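Frequently asked questions

I get a lot of the same emails about my sourdough starter, so I've put the answers in one place. I'm Vilho Hyvönen, I bake at home and mail out dried starter from my kitchen table, and I love hearing from people who've just begun (really, keep writing!). Last updated Nov 9, 2019.

What exactly do I get in the envelope?

A little packet of dried flakes and a card with the feeding steps. The flakes come from my rye starter, which I call Udis. I spread it thin on parchment, leave it out overnight and crumble it up the next day. It keeps for ages in a cupboard, so don't panic if you can't get to it this week.

How do I wake it up?

Put the flakes in a clean jar with a couple of spoonfuls of lukewarm water and let them soften. Then stir in enough flour to make a thick paste and put the lid on loosely. Feed it again the next day, and the day after that. Most people write to me on day three saying it's dead. It's usually just slow – give it till the end of the week before you give up on it.

My kitchen is cold. Will it still work?

Yes, but you'll wait longer. In February mine sits on top of the fridge wrapped in a dish towel, and some mornings it barely moves. I've also used the oven with only the light on, which works great until someone preheats it for pizza. Put a sticky note on the dial.
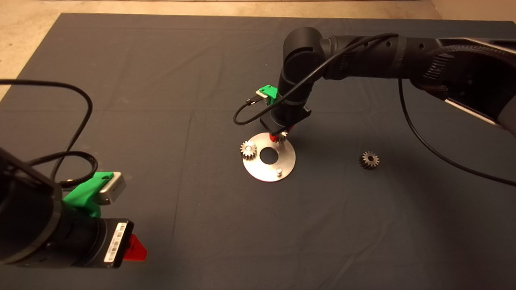

If you bake a lot, you can leave the jar on the counter and feed it every day. I don't do that anymore. I bake twice a week at most, so mine lives in the fridge and comes out the night before I need it.

What flour should I use?

Whatever you can get easily. I like whole rye for feeding and plain bread flour for the loaf itself. I buy a big sack of the Antoniadis bread flour when the store across town has it, and when they don't I buy whatever's on the shelf and the bread turns out fine. I'd skip bleached flour for the first week or so, just while the starter is finding its feet.

There's gray liquid on top. Did I kill it?

Nope! It's hungry. Pour the liquid off or stir it back in (I stir, I like it sour) and feed it. Pink or orange streaks or fuzzy mold are another matter. If you see any of those, throw the whole thing out and wash the jar well. Write to me and I'll send you a new packet.

Can I make the dough in a machine?

Sure. My sister uses her Jivance mixer for all of hers and her loaves look better than mine. Go slow and stop when the dough pulls away from the bowl. I mix by hand out of habit, with a wet hand and a lot of mess.

Do you ship outside the country?

Not right now, sorry. I tried it for a while and spent more time filling in forms than baking.

How many packets have you sent out?

1,652 as of this update, which I still can't quite believe. I keep a list in a notebook and my goal is 3,000.

Is it gluten free?

No. It's rye, and I handle wheat in the same kitchen, so please don't order it if you have celiac disease.

I ordered and haven't heard anything. What now?

Check your spam folder first, then send me a note with the name you ordered under. I pack orders in the evenings and sometimes get behind, especially before the holidays.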